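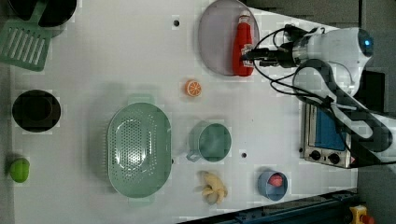

Small claims over shared purchases: what to keep in the kitchen drawer

Updated 23rd July

Disputes between people who bought something together tend to be decided on paper. The tips below cover household paperwork for anyone who has shared the cost of an appliance, a tool or a fitted kitchen and may one day have to show a court who paid for what.

Write down the split before paying. One sheet is enough: the item, the price, each person's share, and who keeps it if the arrangement ends. Both sign, both date it, both hold a copy.

Photograph till receipts on the day. Thermal paper fades, and faster near a hob or a sunny window. Store the original flat in a paper envelope, away from plastic sleeves.

Pay by bank transfer where possible. Put the item in the reference field – "half freezer May" is far more useful later than "thanks". If cash changes hands, write a receipt for it.

Keep the serial number. It is normally on a plate inside the door or on the back panel. Copy it on to the agreement before the appliance is pushed into place.

Record any buy-out separately. If one person pays the other 300 for their share, the note should say that the sum settles the whole interest in the item. Without that line, a later resale at a higher price can reopen the matter.

Save messages as complete threads. Single screenshots leave out what came before and after. Export the conversation, print it, and number the pages.

For a file that may go before a judge, Lucrezia Valentini suggests an index sheet and 2 identical bundles, in date order. Her own dispute over a Rurell range cooker ran to 22 pages, including the Tasholm delivery note and a fitter's invoice from Zamani. The delivery note carried only one buyer's name, so the transfer records had to show the second payment.

Do not alter or tidy an original. Add comments on a separate sheet, dated and signed.

Time limits for bringing a claim vary by country and by type of claim. Check the current limit before sending a final letter, and keep proof of posting with the rest of the file.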